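Bricks won't come off gray baseplate

Posted by Mhairi Carnegie, August 4, 2018

My son has a big gray baseplate from a secondhand box of building bricks, and some of the bricks on it are stuck tight. The flat smooth ones are the worst. I have tried fingernails and a butter knife, and the knife left a scratch. Is there a way to get them off without wrecking the studs?

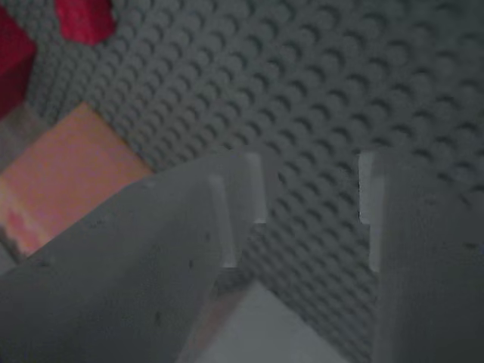
The box had 80 bricks in it and most of them come apart fine. It is only the ones pressed onto the plate that give trouble. He is seven and wants to start over with a new layout.

Rodirex

Get a brick separator. It's a little plastic lever and they sell for a couple of dollars. For a flat piece, slide the thin edge under one side and lift slowly. For a regular brick, press the tool onto the top and rock it back. If the brick is tall, just grip it high up and tip it. Don't use metal.

celtwood17

freezer works

Prokitico

I would not put a big plate in the freezer, mine came out with a bend in it. Try flexing the plate a little from underneath, right where the brick is, and push the brick sideways at the same time. An old plastic card is good for the flat ones. If they are sticky from juice or whatever, soak the whole thing in lukewarm water with dish soap for an hour first. Not hot water, that can warp it too.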